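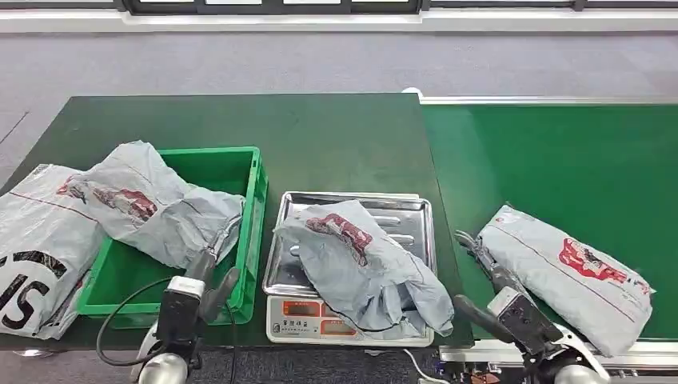

The second story should be readable without undoing the first, one early reader wrote in reply to the July proof, and the binding of "Lencho" was changed on the strength of that remark. The finished edition is issued by Cidelis Press on 19 Nov 2022.

CIDELIS PRESS ISSUES "LENCHO", A TWO-STORY ARTIST'S BOOK IN AN EDITION OF 200

POLLIVCOMBE – Cidelis Press announces the publication of "Lencho", an artist's book containing a pair of linked short stories printed on opposite sides of a continuous folded sheet. The edition is limited to 200 numbered copies. It is the ninth title from the press and the first to use a double-sided accordion structure.

The stories share one setting, a ferry landing called Lencho, and take place on the same night. The first follows a ticket clerk closing the office. The second follows a passenger who has missed the last crossing. Neither text refers to the other directly, and they may be read in either order.

Structure

The text block consists of 28 panels, 14 to a side, made up from shorter sheets joined with concealed tabs. Each panel is taller than it is wide. The folds run with the grain of the paper to limit cracking along the crease.

In the July proof, both ends of the accordion were glued to a conventional spine. Readers had to lift the text block away from the cover to reach the reverse side, and several reported strain at the first fold. In the published version the spine has been removed. The accordion is attached to separate front and back boards and can be turned over as a unit – the back board then serves as the front. Both boards carry the title in the same position, so neither story is marked as the main one.

Printing and materials

The text is set in Tallia, a serif typeface drawn for the press and used here for the first time in a full-length work. Tallia has a large x-height and open counters, and was chosen after trial settings showed that lighter faces lost detail on the textured stock. Type is printed letterpress from polymer plates in a single dark gray. Illustrations are relief prints in a second color, confined to the lower third of the panel so that they do not show through behind the text on the reverse.

The boards are covered in book cloth over archival board. Adhesive is wheat paste for the paper joins and PVA for the cloth. Each copy is supplied in a folded paper wrapper with a printed label. A slipcase was tested and dropped, as the unsupported spine edge tended to catch on the way in.

Display and handling

The book can be read in the hand, a panel at a time, or stood open on a flat surface. When standing, it should be opened in a zigzag with no fold pulled fully flat. Libraries planning long-term display are advised to change the visible panels at intervals and to keep the book out of direct sunlight. A handling sheet is included with every copy.

Availability

Copies 1 to 9 are reserved for deposit and exhibition. The remaining copies are offered for sale by the press, with subscribers' orders filled first in the order received. Copy numbers cannot be requested.

A reading copy will be kept at the Cidelis Press workshop in Pollivcombe and may be consulted by appointment. Review copies are not available, but unbound specimen panels, two per request, will be sent to reviewers, librarians and teachers of book arts on application to the press.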